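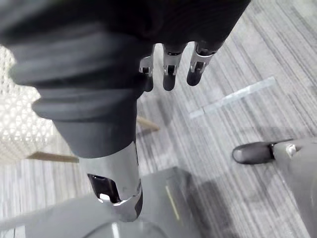 Section 4. Fitting the hand cover and checking the fingers

Read this section before your first session on the arm. It applies to members of the Paltalus student robotics club working in the carpeted bay. If you have only used the Mevik practice arm, note that its cover closes with snaps and its thumb does not move, so several steps here will be new to you.

Work in pairs. One person stays at the stop button and does nothing else. The other handles the cover and the hand.

What you need

The black hand cover, size 2
Lint-free cloth
The short hex key from the Clillar tool roll
Wooden dowel, 12 mm
Club log book

4.1 Before you start

1. Press the stop button and confirm that the status light on the control box is red.
2. Switch off the motor supply. Leave the logic supply on so that the arm keeps its position readings.
3. Wait until the hand has settled. The fingers may relax a little when the motors lose power.
4. Take off rings, watches and lanyards. Tie back long hair.
5. Pick up anything lying under the arm that you could step on.

CAUTION: Do not hold the arm up by its fingers. The finger joints are not made to carry the weight of the arm.

4.2 Fitting the cover

1. Look along the cover for splits. Run a thumb along the inside of each fold. A split shorter than a fingernail can be taped for one session. Anything longer goes in the repair box.
2. Wipe the wrist with the cloth. Do not use spray cleaner.
3. Slide the cover on from the hand end, narrow end first, with the seam toward the control box.
4. Work the folds up evenly. They should lie in bands around the arm with no twist between one band and the next.
5. Stop when the narrow end sits just above the bare metal. Do not pull it over the opening in the metal section. Cables pass close behind that opening and the cover edge can catch on them.
6. Tighten the retaining band with the hex key until the cover no longer turns by hand, then stop.

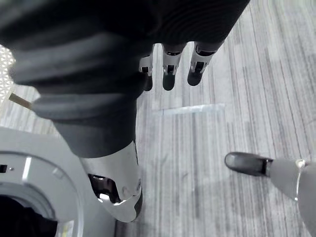 Figure 4-1. Cover in place, with the metal section below it left exposed.

Note: The cover bunches up when the wrist is bent back. This is normal. If it bunches while the wrist is straight, it has been pulled up too far. Loosen the band and ease it down.

4.3 Checking the fingers

Do this with the motor supply still off.

1. Look at the three fingers from above. There should be a gap between each finger and the one next to it. If two are touching, move them apart gently at the tips.
2. Check each joint for lint and carpet fiber. Remove it with tweezers. Compressed air drives fiber deeper into the joint.
3. Press each black fingertip lightly. It should feel firm and should not turn on its mount.
4. Move the thumb through its full travel by hand, once out and once back. It should move smoothly.
5. Write "fingers OK" or the fault in the log book, with your initials.

If a fingertip turns, take it off and refit it with a dab of Pintér fixing gel. Leave it until the next session before gripping anything with it.

4.4 First grip with the dowel

The dowel is used for the first grip after every cover change. It is light and will not damage the hand if the grip goes wrong.

1. Clear the space around the arm. Both partners stand behind the tape line.
2. Switch on the motor supply and release the stop button.
3. Load the program OPEN_WIDE and run it. The thumb moves away from the fingers.
4. Check the opening from the thumb side. Nothing should be between the thumb and the cover.

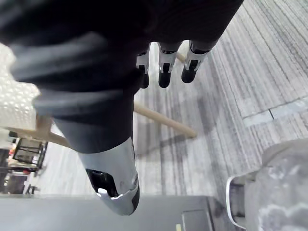 Figure 4-2. Thumb and fingers seen from the thumb side, with the dowel on the carpet beyond.

5. Press stop. Place the dowel across the opening, hold it by one end, and keep your fingers clear of the thumb.
6. Set the grip value to 500. Release the stop button and run CLOSE_SLOW.
7. When the hand has closed, let go of the dowel and step back. Watch it for a slow count of 19.
8. If the dowel slips, press stop and raise the grip value by a small amount. Do not go above 700 with the dowel.
9. Run OPEN_WIDE with one partner's hand under the dowel, well below the fingertips.

CAUTION: Never reach between the thumb and the fingers while the stop button is released, even if the arm has been still for a long time.

4.5 If something goes wrong

The hand does not open. Press stop, switch off the motor supply, wait, and switch it back on. If it still does not open, leave the dowel where it is and get a mentor.

One finger closes later than the others. Open the hand and check that joint again as in 4.3. Log it even if the second try is fine.

The cover creeps toward the fingers. The retaining band is loose. Stop and repeat 4.2 from step 4.

The control box beeps twice. The wrist has reached its limit. Back it off using the jog keys on the slow setting.

Faults that come back after a restart go to Anikó Erdős, who keeps the spares and signs off repairs. Do not open the wrist yourself. Leave the motor supply off and hang the red tag on the control box so the next pair knows.

Continue with Section 5, Teaching a pick position.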